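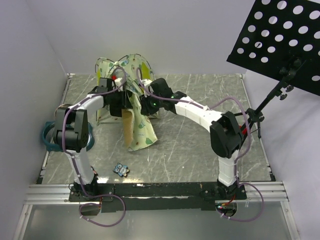 4.2 What the folding cell changed for the people beside it

The case for the folding cell at Lovside was made in terms of relief. Managers at Flaretti, which runs the site, told us that the arms would take over the dullest handling and leave staff free for inspection. We found little support for the second half of that claim.

Figure 2 shows the handling step at the center of the dispute. Both grippers have hold of one cloth printed with cartoon motifs and have raised it into a tent over the work surface, with folds hanging down and part of a tan lining showing on one of them. To a person who folds for a living this is a short, unremarkable moment. For the cell it is the hard part, and it is also where most of the new human work gathers. Cloth with a lining may come up with its layers apart, and an operator must then decide whether to let the cycle go on or stop it and start over by hand.

We followed the five operators assigned to the cell for eight shifts. In that time they logged 1,806 pieces. The log has a field for finished pieces and a field for rejects, but none for pieces that an operator straightened, turned or laid down again before the arms tried a second time. Supervisors read the sheet as a record of what the machine did. The operators read it as a record of what they and the machine did, with their own share left out. We side with the operators on this, though we can't put a number on that share, and we doubt the site could either.

Inspection did not expand as promised. Before the cell came in, operators checked seams and stains while folding, with the cloth in their hands. They now check by eye from outside the enclosure. Zofia Zalewska, the longest serving of the five, called this "looking at laundry through a shop window." Soledad Aranda disagreed in part. Her wrists hurt less at the end of a week, she said, and she would not want to go back. We take that seriously – it is the one clear gain we heard described in the same way by more than one operator.

The pay grade stayed where it was. The job title changed from folder to cell attendant in November, and the training for the new title lasted two shifts. Whether attending is more skilled than folding was still being argued when our visits ended. The draft grading document we were shown, dated June 30, 2020, lists "monitoring" as the main duty and says nothing about rescue work at the grippers.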